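Week 5 Handout: Gathering Demonstrations for a Learning System
Unit coordinator: Joar Holmgren
Sorkach Laboratory, Wednesday session

5.1 Purpose

A learned policy can only reproduce behaviour that is present in its examples. In this unit each group records demonstrations of one household task, labels them and submits them to the shared Koveck archive. The target for each group is 500 accepted episodes. The archive held 3025 at the start of March.

5.2 The toaster task

An episode begins with both hands clear of the toaster and ends when they have returned to that position. The operator should move at an even pace and avoid long pauses, which the system will otherwise learn as part of the task.
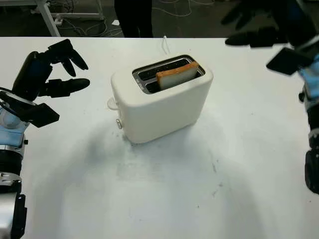 Vary the angle of the toaster between episodes, but keep it within reach of both arms. Failed attempts are to be kept and labelled as failures — do not delete them. An episode longer than 38 seconds is set aside for review by the demonstrator.

5.3 Camera views

Every episode is stored with a head view and the wrist views. The head view records the layout of the table. The wrist views record the fingers at close range, and are often the better guide when judging a grasp. Check each view before recording begins, and note any dust on the hand in the session log.

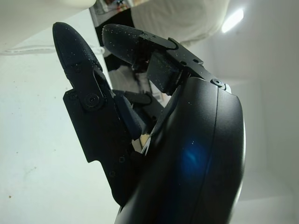

Figure 5.2. Wrist view of the black hand, with two fingers extended.

5.4 Submission

Groups must submit their labels and session log together. Late work is treated under the usual faculty rules.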